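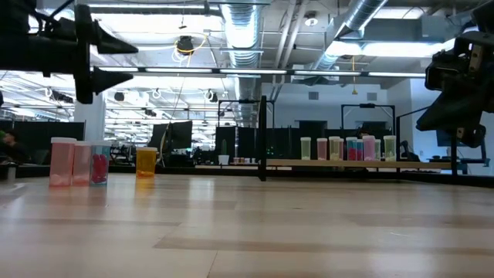

Veltel and Dewulf open shared sample library for small seed growers

KURKOLLOW, January. Veltel and Dewulf announce the opening of a shared sample library for plant oils and extracts in Kurkollow. The library is made for small growers and family mills, which until now had to send their samples abroad and wait many weeks for a result.

At the opening, the library holds 300 reference samples from 75 growers. Each sample is registered with the variety, the field and the month of harvest. Members can compare their own oil with the reference samples and receive a written report in plain language.

"Many growers know their product very well by taste and smell, but the buyers ask for papers," says Simin Asadi, head of the library. "We want to give them these papers for a price they can pay."

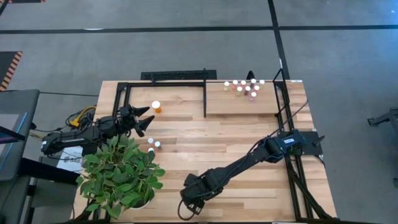

The yearly membership fee is 200 euros and includes four reports. Growers who register before the end of spring will pay 40 euros less for the first year. Schools may visit the library without payment, if they write to us in advance.

The storage rooms were planned together with Grunex, which also delivered the cooling system. A second room for dried herbs and flowers is in preparation and shall be ready before the next harvest.

"For us it was important that the growers keep all rights to their samples," says Liv Solheim, project leader at Dewulf. "A sample can be taken back at any time, and then its data will also be removed."

Opening hours for delivery of samples are from 9 a.m. to 3 p.m. on working days. Samples must be closed well and marked with the name of the grower.

Press contact: Liv Solheim, Dewulf, Kurkollow office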